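Udico Planner 3.2
Motion planning for two-arm robots

Most planners look great on a bare bench. We don't trust bench numbers, including our own, so Udico ships with logs from furnished rooms.
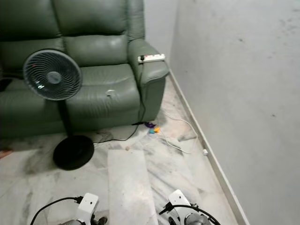 Thin cables are still the weak spot. The perception module labels a cord as an obstacle and plans wide of it. It will not guess where a loose one ends up after contact, and we'd be wary of any vendor who says theirs does.
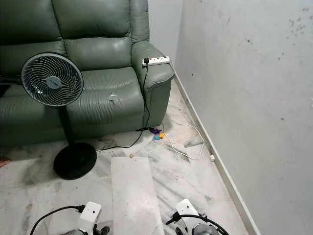
Replanning is capped at 22 ms. If the cap is missed, the arms stop.

Works with: Breltau controllers, Cloltel depth drivers
Sample logs: 264
Not supported: glass tables, mirrors
Part no. 3023
License: $600 per robot, no free tier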